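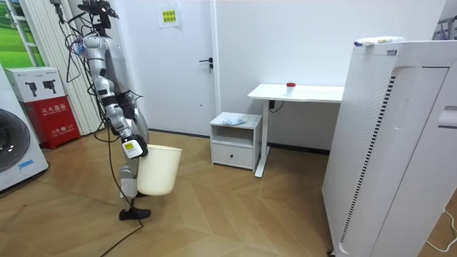
Section 4. Recording a tidy-up run and scoring it

By now you should have the arm calibration done (Section 2) and the head view streaming to the logging machine (Section 3). If the head view drops out every few seconds, go back and sort that out first. I tried to push on with a flaky stream once and ended up with a folder of runs I couldn't score, and I'm still a little sore about it.

The task in this section is the one we use for all the Triltow numbers: get hold of a cup, get hold of a wastebasket, bring the two together, let go. It sounds like nothing! But it has two very different grasps in it (a small thing on a desk and the thin rim of a big thing down by the floor), and the robot has to plan where its feet go in between, so it shows up most of the ways a policy can go wrong.

4.1 Before you start

1. Put the room in its normal state. I don't clear the furniture out, and please don't either. The whole point of Triltow is that the policy learns in a room with stuff in it, and a bare floor gives you lovely scores that fall apart the minute you add a table.

2. Walk the cable path. Pull any slack in the tether to the side the robot will turn away from.

CAUTION: The tether and the feet do not get along. If a loop of cable is lying where a foot is going to land, stop and move it. Don't count on the balance controller to save you.

3. Check the emergency stop. Press it, see the arms go limp, release it, re-enable. Do this every session, even if you did it yesterday.

4. Set the cup on the desk, well inside reach. Leave the handful of starting positions up to the Jetex script, which picks one and shows it on the screen. If you choose them by hand you will drift toward the easy ones (I do it too).

5. Start the logger and wait for the green line. Then count to two and enable the arms.

4.2 Recording the demonstrations

You need 100 demonstrations for a full training set. That's a long afternoon, or two short ones if you like your shoulders. I split mine.

1. Put on the teleop gloves and match your hands to the robot's hands before you engage. If you engage with your hand in a different pose the fingers will jump to catch up, and a jump near the desk can knock the cup over.

2. Move slower than feels natural. The policy copies your speed, and it also copies your little hesitations, so a slow smooth reach beats a fast one with a wobble at the end.

3. Look before you reach. Turn the head so the target is well inside the view, hold it there for a beat, then move the arm. This was the biggest single change I made to how I record, and I wish I'd started sooner.

4. For the basket, come in from above with the fingers open and close on the rim. Lift only as far as you need to clear the floor.

5. When you've let go of everything, bring the arms back to rest and press the pedal to end the run.

NOTE: Keep your fumbles. If you miss the rim and recover, that's a good demonstration and the policy learns the recovery from it. Throw a run away only if something fell that you couldn't pick back up, or if the stream froze.

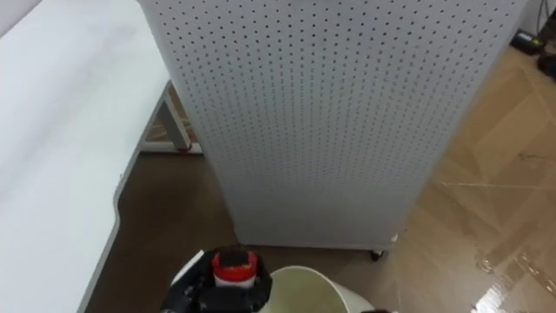

The head view is the one that matters most for step 3, by the way. Our first version of the method trained on the fixed room camera alone, and it did fine on the walk and badly on the grasp. The policy had a good idea where the robot was and a poor idea where the fingertips were. Adding the head view fixed most of that, and the version we ship now uses both, with the head view sampled more often whenever a hand is close to something.

That last part is a setting, and you may want to change it. In the Ilus config file look for near_hand_rate. The default is 2, meaning twice as many samples while a hand is near an object. I've tried going higher. Training gets slower and the grasps don't get any better, so I leave it alone.

4.3 Training

1. Copy the session folder to the training machine.

2. Run the check script. It flags any run where the two camera clocks disagree. Fix or drop those before going on.

3. Start training and go do something else. Don't stop it early when the loss goes flat! It sits there looking dead for a good long while and then drops again.

4. Keep the last checkpoint and the best checkpoint. They're often not the same one, and we score both.

4.4 Scoring

A scoring set is 49 trials. Use the positions the script gives you, in the order it gives them, and write down the result right after each trial.

1. Call it a success if the cup ends up in the basket and the basket ends up upright on the floor.

2. Call it a partial if one grasp worked and the other didn't. Note which one.

3. Everything else is a fail, including the ones where you had to hit the stop.

In our August set, the policy trained on the room camera alone managed 19 successes out of the 49. Most of the misses were at the cup, with the finger arriving a little short or a little past it and then closing on air. I'd half expected the basket to be the hard part, so that was an interesting week. 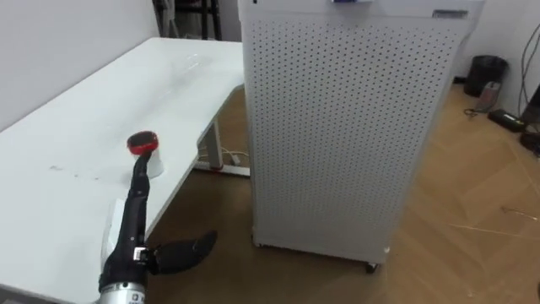 Londoño wrote in to say that their misses at the cup mostly went away once they stopped counting a touch as a grasp in the labels, and that they'd look there before blaming the camera. They also asked whether anyone had tried the scoring set with the desk turned a quarter of the way round, as their policy seemed to have learned the desk and the cup as one thing.

I haven't done the turned desk as a full set, only a few loose trials, so I don't want to put a number on it. The label point is a good one and it's in the check script now. Turn it on with the strict_grasp option. Old sessions need relabeling before you use it, and you can't mix strict and loose labels in one training set, so pick one and stick with it.

4.5 If things go wrong

The hand stops short of the cup. Check the head calibration before anything else. A small tilt error at the head turns into a big miss at arm's length.

The basket slips out of the fingers. Raise grip_hold one notch at a time. Too much and you'll bend the rim.

The robot reaches and then freezes. Usually the logger disk is full. Clear it, restart the logger, and throw out that run.

Go on to Section 5 for two-handed tasks.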